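ok I have been reading long books out loud with another adult for a whole winter and I need to talk about it, so settle in, this is a thread

Background: my neighbor Ildikó Farkas had eye surgery and couldn't read for weeks. I went over with soup and she asked if I'd read her a chapter of what she was in the middle of. I read three. I went home with no voice and a big stupid grin.

Her eyes are fine now. We kept going!! She reads to me half the time. We're on our fourth book.

I hadn't been read to since I was a kid. You forget how good it is. You sit there and a person does all the work and you get a whole shipwreck.

Some of what I've learned, in no order, mostly from doing it badly.

You can't skim. I had no clue how much I skim. Every paragraph of weather, every description of somebody's coat, I have been hopping over those since high school like puddles. Out loud you have to say the coat. And sometimes the coat is the best part of the page.

Also you find out which writers talk to themselves while they work. Some sentences look gorgeous and your tongue just falls down the stairs. Others look plain as toast and you say them and the whole kitchen goes quiet.

Pace: slower. Then slower than that. Ildikó put a sticky note on my mug that says SLOW and she taps it with her spoon.

We do about 27 pages a sitting if the print is a decent size. That was the first thing I got wrong, I planned for double and by the end I sounded like a gate.

Drink warm water. Tea is ok, milky tea is not, it makes you sound like you're reading from inside a pillow. Don't eat crackers. I shouldn't have had to learn the crackers one.

Voices! People always ask about voices. I can't do accents and I quit trying after one evening when a Scottish doctor slowly became a pirate. What does work is changing speed. Give the nervous person short breaths. Let the boring uncle take forever.

Ildikó does voices and she's terrific. Her innkeeper had me crying. She used to teach third grade and she's got that thing where she lowers her voice and you lean in before you know you're doing it.

Choosing the book is half of it. Things that have gone well for us: sea stories, ghost stories, anything told by an old person remembering, big fat novels that came out in installments (they end every chapter on a cliff, bless them)

Things that haven't: anything with footnotes. Anything with emails in it. I spent a whole page reading subject lines out loud and we both wanted to lie down.

Letters are great though. Someone's real letters, in order, with the answers. We took turns being each person and got weirdly protective of our side. I'm still annoyed at hers over the business with the horse.

Somebody asked where we find our books. Mostly Urkside, the secondhand place in Follerlow with the stairs that go nowhere. Dorottya Kocsis runs the fiction room and if you tell her it's for reading aloud she'll open the thing and read you half a page right there between the shelves – no warning, full volume – and then hand it over or put it back.

She put back two I really wanted. She was right about both, I took one out from the library anyway and it was like reading a tax form with a murder in it.

Get a copy that lies open. I can't say this loud enough. Tight paperbacks fight you the entire time and your thumbs ache by page 9. Old hardcovers that have been opened a lot are perfect, they flop open like a dog on a rug.

Check the paper too. Shiny paper under a lamp means you spend the night tilting it around looking for the words. Cream, a bit rough, lovely.

And the size of the print!! We had a sweet little pocket edition and by the second evening I was holding it at the end of my nose. Went back and swapped it for one the size of a brick.

Lamp goes behind the reader's shoulder. The listener can have whatever they like, and Ildikó likes it almost dark.

Listeners get to do something with their hands. I darn socks. She shells beans or sorts buttons or does nothing at all, eyes shut, and I'll think she's gone to sleep and then she says "wait, wasn't he in Vienna"

He WAS in Vienna. I'd skipped a page. Two had stuck together.

Falling asleep is allowed, by the way. We have a rule: last thing you remember, no shame, we back up to it. Some nights we go backward more than forward.

Another rule is no reading ahead. I broke it once. I had the book at home and there was a letter still unopened on the mantelpiece in chapter twelve and I'm only human. She could tell from how I read the next bit. She said I sounded "informed."

So now the book stays at whoever's house we're NOT reading at next, which sounds backward but the book then has to travel, and whoever's carrying it can't be trusted for more than a walk across the street.

Ok, the hard bits of text. You'll come to words you've only ever seen. I'd gone my entire life thinking "misled" was MY-zuld. Say it with confidence and keep walking. If the other person laughs, you've both learned a word.

Songs in the text: hum something. Poems: read past the end of the line to wherever the comma is, and they'll stop sounding like a greeting card.

Foreign bits: I point at them and Ildikó does the German and we both shrug at the Latin.

Ugly stuff in old books: it hits a lot harder when it has to come out of your own mouth. We've stopped and talked about it more than once. One time we stopped and didn't go back to that book, and I don't miss it.

A few people have asked about kids. Sure, kids, wonderful. But please don't leave this only for kids! Read to your husband while he does the dishes. Read to your mother over the phone. My friend Wei reads to her dad on the phone and he's heard the entire run of a detective series that way. He solves them all before she does and he's unbearable.

Phone tip from Wei: say "page" softly when you turn one, so the other person knows the line hasn't dropped.

"Isn't that just an audiobook" – I love audiobooks! I do! I listen to them on the bus. But I can't stop an audiobook to say "do you think she knows?" and have it think for a second and say "she's known since the picnic."

Also the audiobook never gets the giggles. We once lost most of a very sad funeral to the word "gusset."

Money-wise it's the cheapest fun I've had in years. The brick was 3 dollars. It's over 500 pages and we got most of January out of it, plus a fight about the ending.

(I think he goes back to the island. Ildikó thinks he never left. Please don't write to me about this unless you agree with me.)

If you want to try it and feel silly, start with something short and spooky and turn the big light off. Ten minutes. You'll feel silly for two of them.

Or start with a recipe! We read an old cookbook on a night when neither of us could face a plot. There was a page on jellied eel that I performed standing up.

What we've got lined up next: a polar expedition diary, a comic novel about a choir that Dorottya swears by, and Sisano, a fat island family saga I found with a stranger's bus ticket still in it. I'm leaving the ticket where it is. It's at a good part.

We're hoping to be through the ice by March.
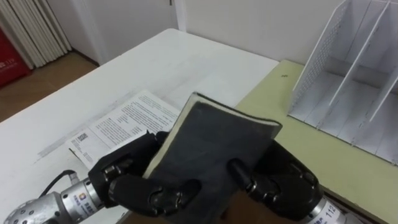
The choir one might jump the line, though. Ildikó read the first page standing in the hallway with her coat on and then she read the second page, and her bus came and went. I'll report back when I know who stole the hymnals.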